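Writing Recording Rules for Household Robot Training Data
Project report, Applied Robotics, second year
Juniper Van Dusen

1. Background

Our group project, Plomilbridge, looked at the rules people should follow when they record household chores to train home robots. The chores are done by people wearing a head camera, and the recordings are later used to teach a robot arm the same motions. My part was the floor cleaning section. I compared two sets of written guidelines, from Lakham and from Lindqvist, and wrote one set that a new recorder can read in 11 minutes.

2. What the two guidelines say

Lakham's rules are mostly about privacy: no faces, no mail, no medicine labels. Lindqvist's rules are mostly about the motion. Both hands should stay in view, and the cloth should be a different color from the floor. Neither one covers bathrooms, where space is tight and the recorder is often bent over the work. I used wiping a tiled floor by hand with a red cloth as my test task.

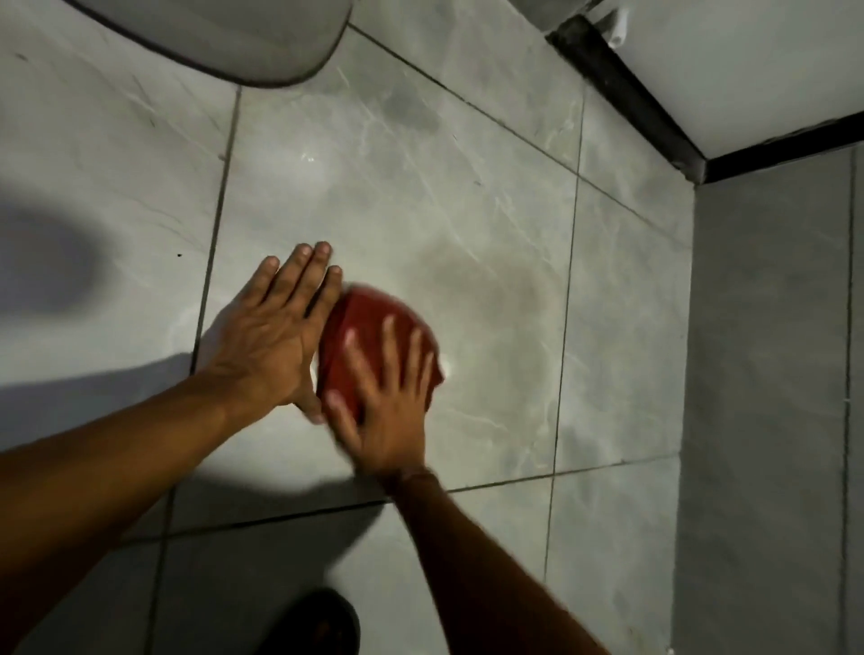 Lyle Hutchins disagreed with the rule about both hands. His comment on my draft was that people wipe a floor with one hand and lean on the other, and a rule that makes them do anything else will give the robot a motion no person uses.

I changed the rule after that. It now says both hands stay in view, but the recorder may use them in any way that is normal for the task.

3. Draft rules

Rule 1. Clear personal items from the room before recording.
Rule 2. Pick a cloth that stands out from the floor.
Rule 3. Keep both hands in view. A supporting hand counts as part of the task.
Rule 4. Wipe at your usual speed, even if the hand blurs. 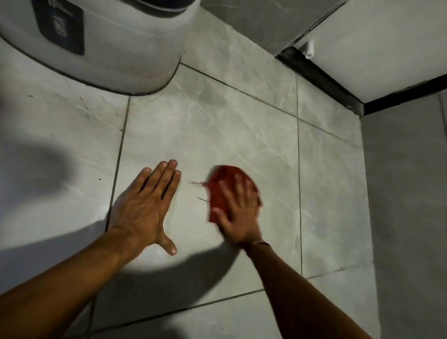
Rule 5. Stop between clips if your knees or back hurt. Lindqvist limits a clip to 200 seconds and I kept that limit.
Rule 6. Write down the room, the task and the cleaning product used.

4. Open problems

Rule 4 is the weakest. Fema, the labeling tool we used, asks for a hand outline in every image, and a fast hand has no clear outline. I asked for a "moving" tag to be added in July and have not heard back.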